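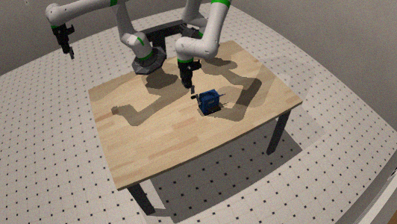 Comparing two gripper setups in simulation before you bolt anything on

This page goes through the way we compare gripper fingers on a two-arm bench in simulation. The task is turning a small crank on a boxy blue device that stands on a wooden table. It is a good test task because it is small and awkward, and it punishes a bad fingertip quickly. You can swap in your own object as long as it has a part that has to be held and moved along a fixed path.

You should already have a simulator running with two arms loaded and be able to send joint targets to both. The names below (Lamonano for the controller, Mahama for the gripper finger set, Bradimgate for the run logger) are the ones in our setup. If yours differ, the order of work stays the same.

What you need

A scene file with both arms mounted along one side of a table
Two finger models to compare, with collision shapes as well as visual shapes
A device with a working hinge joint on the crank
A controller that accepts position targets and reports the force at the wrist
A logger that can write one line per trial
An afternoon

Step 1. Set up the table and mounts

Put both arms on the far side of the table, with the camera looking across from the near side. The arms then stay mostly behind the work, and the near edge of the table stays clear.

Check the mount heights before anything else. If the base of one arm is even slightly lower than the other, every reach comparison you make later will be off, and you will blame the fingers for it. Read the base pose of each arm from the scene file and compare the numbers directly. Do not judge it by eye, as perspective makes the farther arm look lower.

Leave the shadows on. They cost some speed, but a fingertip's shadow tells you a lot about how far it is above the wood. We turn them off only for the long batch runs in Step 7.

Step 2. Place the device

Set the device on the table within easy reach of the arm that will do the work. In our layout that is the right arm, and the crank is on the left side of the body, so the gripper comes down from the upper left. The crank has a black knob at its outer end. Use the knob as your grasp target and the hinge as the center of the path.

Give the device enough mass that it does not slide when the crank is pushed. If you leave the mass at the default that came with the mesh, there is a fair chance it will skate across the table on first contact. Then set the friction between its base and the tabletop. We start at the same value for every finger and never touch it again during a comparison.

Fixing the device to the table is tempting. Do it only for the first few dry runs. A weak grasp path often shows up as the whole device shifting, and a fixed device hides that from you.

Step 3. Park the arm you are not using

The left arm stays out to the side, with its gripper beyond the table edge and pointing down. Parking it over the table saves time if you plan to use it later, but it also puts a second set of collision shapes near the work, and the planner will start routing around them.

Save the parked pose under its own name. Every trial should begin by sending the idle arm to that pose and waiting for it to settle. We lost most of a day in January to a parked arm that was drifting a little between trials. The working arm's paths changed as a result, and the results for one finger looked worse the longer the batch went on.

Both arms carry the same gripper body and the same bracket. Keep it that way. If you change the body on one side, the load on the wrist changes as well, and you are no longer comparing fingers.

Step 4. Load the first finger

Attach the finger model to the gripper and check three things.

First, the tip frame. The controller needs to know where the end of the finger is, and a finger that is longer than the last one needs a new offset. Move the tip to a known point on the table and read back the position. If it stops short or goes into the wood, fix the offset before going on.

Second, the collision shape. Mahama fingers ship with a simple box around the tip. That is fine for picking up blocks. For a crank knob it is too fat, and you will see contact reported before the finger touches anything. Replace it with a tighter shape made of a few small pieces. Do not use the full visual mesh, which slows the contact solver and makes it jitter.

Third, the friction on the pad. Use the value for the material you plan to print or buy. If you don't know it, pick a low one. A finger that works with a slippery pad will usually work with a better one.

Step 5. Teach the approach

Jog the arm by hand until the tip is just above the knob and slightly outside the circle it travels on. Save that as the pre-grasp pose. Then move down in small steps until the finger is level with the knob, and save that as the grasp pose.

Keep the wrist pointing down for both. A tilted wrist gives you a better angle on the knob at the start of the turn and a much worse one halfway through, when the side bracket swings toward the device. Watch the bracket in particular. On our gripper it projects to one side, and it is the first thing to hit.

Run the move from pre-grasp to grasp slowly, at least six times, and look at the contact report each time. You want the finger to touch the knob and nothing else. If it brushes the metal part of the crank or the side of the body, back out and shift the pre-grasp pose.

Step 6. Turn the crank

In Lamonano, build the turn as a list of tip positions around the hinge. We use 14 points for one full turn. Fewer points give a path that cuts the corners and pushes the knob inward. More points did not improve anything for us and made the file harder to edit.

Set the controller to a soft mode for the turn if it has one. A stiff arm on a path that is slightly off will build up force against the hinge until something jumps. With a soft setting the finger follows the knob and you get a readable force curve.

Then run one turn and check:

The hinge angle follows the tip angle, with only a small lag
The tip stays on the knob all the way around
The wrist force does not spike at any one point
The device ends up where it started

If the force spikes in the same place each time, the hinge center in your path is probably wrong. Plot the spike against the angle and you can usually tell which way to move it. If the tip slips off at a different place each time, look at the pad friction or the shape of the finger.

Step 7. Run the batch

One good turn proves very little. Shift the device by a small random amount at the start of each trial, in position and in rotation, and run 50 trials with each finger. Use the same random seed for both so that each finger sees the same set of starting positions.

Have Bradimgate log the following for every trial:

Finger name and version
Device start position and rotation
Largest wrist force
Final hinge angle
How far the device moved
Whether the idle arm stayed in its parked pose

That last one is a plain yes or no. It is there because of the drift problem in Step 3, and it has caught the same thing twice more.

Count a trial as a success only if the crank finishes the full turn and the device has stayed within your limit. Write the limit down before you start. It is easy to loosen it once you have seen the numbers for the finger you like.

Step 8. Swap the finger and repeat

Load the second finger and go back to Step 4. Redo the tip offset and the collision shape. Redo the approach as well if the length is different, but leave the turn path, the controller settings and the device alone.

When both batches are in, sort the failures by starting rotation. The overall success rate tells you which finger is ahead, but the sorted list tells you where each one gives up. A narrow finger tends to fit into tight places and slip late in the turn. A wide one holds better and hits the body more often on the way in. If the failures bunch up on one side, try moving the pre-grasp pose before you reject the finger.

Common problems

The finger sinks into the knob. The simulation step is too long for the contact stiffness. Shorten the step before you change the stiffness.

The arm takes a long detour to the pre-grasp pose. Check the collision shapes on the mounting beam between the arms. Ours was loaded with a single large box, and the planner treated the open space above it as solid.

The crank keeps turning after the finger leaves. Add some damping to the hinge. A small amount is enough.

Trial 227 of a long run behaves differently from the first. Something is not being reset. Reload the whole scene between trials once, compare, and then work out which object was carrying its state over.

The two arms give different results with the same finger. Check the base poses again, then the wrist offset. On Sunico mounts the left and right plates look the same in the scene list, and it is easy to load one of them twice.

Moving to the real bench

Take the better finger across first, with the controller in soft mode and the speed turned well down. Keep the same path and the same pre-grasp pose, and expect to correct both by a little. Log the same fields. When the force curve from the bench has the same general shape as the one from simulation, bring over the second finger and run the comparison again with a smaller batch.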